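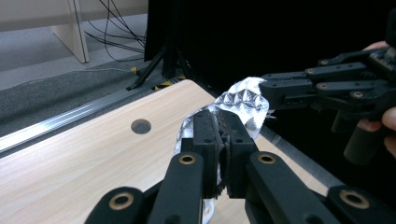 Cerus es el programa con el que limpio, alineo y corto las grabaciones de las pinzas de mano antes de entrenar nada. Lo empecé yo solo en Fustville, en un rincón del taller, y como las mismas preguntas me llegan una y otra vez al correo, aquí las tienen juntas. Casi todas vienen de gente que graba con objetos deformables y muy brillantes, como el papel de aluminio arrugado que sujeta una pinza y la otra parece tocar: plateado, lleno de facetas, y cada faceta con ganas de volver loco al estimador de profundidad. Si lo suyo son cubitos de colores mate, van a tener una vida bastante más fácil que la mía.

¿Qué hace Cerus exactamente?

Coge el vídeo de cada pinza, la trayectoria y la apertura de los dedos, lo pone todo en el mismo reloj y lo corta en episodios. Nada más. El entrenamiento va por otro lado (yo uso Semeniuk, que es mi otro repositorio y que está peor documentado, lo siento).

¿Funciona con dos pinzas a la vez?

Sí, y de hecho es para lo que nació. Cada pinza graba por su cuenta y sus relojes se van separando poco a poco. Al principio de la sesión hay que abrir y cerrar las 2 pinzas al mismo tiempo, un par de veces, con ganas. Cerus busca ese gesto en las dos señales y calcula el desfase. Si se les olvida, pueden marcarlo a mano en el visor, pero es un rollo, ya les aviso.

¿A cuántas imágenes por segundo tengo que grabar?

Yo grabo a 30 y todo lo que viene en la configuración está pensado para eso. Con 60 también va, solo que Cerus tira una de cada dos y el disco se les llena para nada.

La profundidad me sale llena de agujeros cuando agarro algo metálico. ¿Es un error?

¡No! O bueno, es un error del mundo. El reflejo cambia según desde dónde mire la cámara y los píxeles no casan entre una vista y otra. Lo que hago yo es poner depth_mode en "mask", que borra la zona poco fiable y deja que la política se apañe con el color y con la apertura de los dedos. Lo de rellenar los agujeros por interpolación lo probé en julio y acabé con superficies preciosas que no existían – lo quité a la semana siguiente.

¿Cómo sabe el programa que tengo algo agarrado?

Compara la apertura que se pide con la que se mide. Con un objeto rígido la diferencia es clarísima. Con algo blando que cede, los dedos siguen cerrándose hasta casi tocarse y el umbral de fábrica cree que la pinza está vacía. Bajen grip_margin hasta que las marcas del visor coincidan con lo que ven en el vídeo. No tengo un valor mágico, depende del material y de lo apretado que agarre cada cual.

¿Y cuando una pinza le pasa el objeto a la otra?

Ahí los episodios se cortaban fatal en las primeras versiones, porque el programa veía que la primera soltaba y daba la tarea por terminada. Ahora hay una opción, handover, que espera 2 segundos antes de cerrar el episodio si la otra pinza está cerca. Actívenla siempre que trabajen con las dos manos.

La trayectoria pega saltos. ¿Qué hago?

Casi siempre es falta de textura. Una mesa lisa con un fondo negro detrás le da muy poco a lo que agarrarse al seguimiento visual, así que dejen en la mesa un par de cosas que no se muevan. También ayuda arrancar despacio. Si el salto es de uno o dos fotogramas, "cerus smooth" lo arregla; si es más largo, tiren el episodio y no sufran.

¿Cuántos episodios necesito?

Depende (ya sé, ya sé). Para mi tarea de doblar y pasar de una pinza a otra uso 3000, y con bastantes menos ya se movía con cierto sentido, aunque fallaba mucho al soltar. Prefiero tener menos y bien revisados.

¿Puedo usarlo en Windows?

Hay quien lo usa y me escribe contento. Yo solo pruebo en Linux.

¿Qué es la carpeta "busine" que aparece al instalar?

Busine es el formato de salida, un fichero por episodio con un índice aparte. Pueden borrar la carpeta si exportan a otra cosa. No borren el índice si van a seguir grabando en el mismo proyecto, que luego hay que regenerarlo y tarda lo suyo.

¿Dónde aviso de un fallo?

En la página de incidencias del repositorio, con el registro completo y, si puede ser, un episodio corto que lo reproduzca. Contesto por las noches y a ratos.

Última actualización: 29 ago 2026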